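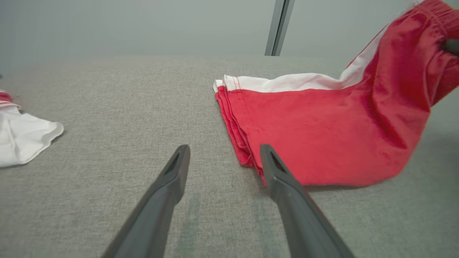
To: cell-maint list
Subject: Re: Left jaw losing grip on folded garments

On Friday, Asetti service desk wrote:
> Our two-arm folding cell drops shorts from the left gripper on the
> second pick. Right gripper is fine with the same program. Jaw force
> is set to 34 on both sides. We have swapped the fingers left to
> right and the fault stays on the left. Is this a known fault with
> the Zakley jaws, or should we be looking at the cable?

Look at the zero offset before the cable. If the fault stays put when the fingers move, the fingers are cleared.

We run the same jaws on our cell, two arms over a padded grey bench, and had this in May. The left motor had been replaced and the closed position was never retaught. The controller was still using the old offset, so it reported full closure with the tips slightly apart. Thick bunches held. A single hem slid out.

Procedure here:

Power down the arm, clean the finger faces with a dry cloth, and check the finger screws.

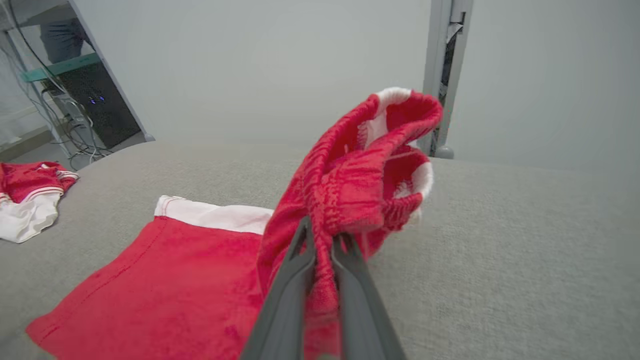 Power up, jog the jaws closed at low force with nothing between them, and read the raw count. Ours should be 1741 on the left. It was reading 331 over that. Store the new zero, cycle power, and read it again — the Eromix controller will not keep the value through a restart unless you write it to the second page as well.

Then test on terry shorts, once at the waistband and once at a side hem. Leave the other gripper open and clear of the garment so that it takes none of the load.
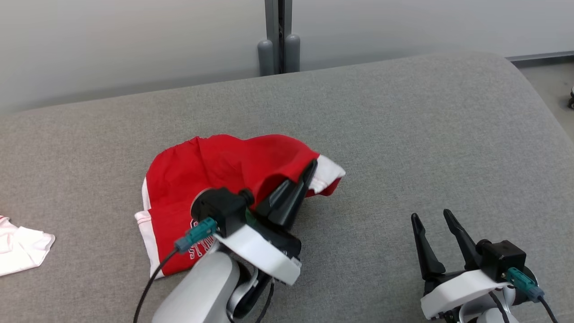 Left jaw on a fold of the red fabric, right jaw open.

If the count drifts again inside 3000 cycles, then suspect the cable. Reseat the plug at the motor and check the slack with the wrist at full rotation. The Rosenthal replacement lead is a bit longer and needs a second tie at the forearm.

I would leave the force at 34 until the zero is sorted. Raising it masks the fault and marks the fabric.

Cell 2 maintenance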